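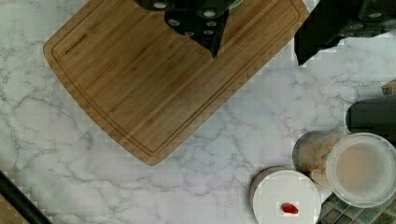
Bronelum's wholesale notice, and what it does to the Clendport exchange

Dec 16, 2019

Bronelum has published its wholesale notice for the Clendport exchange area. It runs to 59 pages, most of them schedules. The part that matters to anyone on a copper line is Schedule C, which sets the order in which cabinets are closed to new DSL orders.

There are 323 premises on the first list. Mine is one of them. Once a cabinet is closed, existing services stay up, but a retailer can't change the speed tier or move the line to another address. Wenell, my current provider, resells Bronelum ports and has no equipment of its own in the exchange, so it has to follow the same dates.

Fiber orders for those cabinets open in March. The notice gives two access products: a bitstream service handed off at the regional node, and a plain layer 2 circuit handed off at the exchange. Only the second lets a retailer set its own contention ratio. Lūse has said it will take the layer 2 product. Wenell hasn't said. 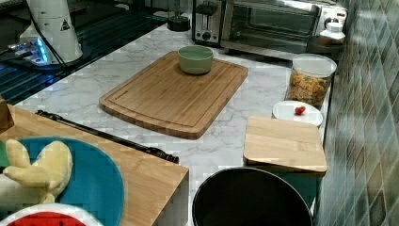

Filed under: Networks

My line syncs at around 511 kbps upstream, which makes off-site backup impractical. Downstream is fine for most things. The attenuation figure hasn't moved in years, so I don't expect any improvement from a new modem or a new filter.

Two points in the notice are unclear to me. Schedule C lists a battery unit as optional but doesn't say whether the retailer or the customer orders it. And the fault repair target is given as 4 working hours in one table and as "next working day" in another, for what looks like the same service class. I have sent both questions to the wholesale contact address and will add the replies to this post if I get any.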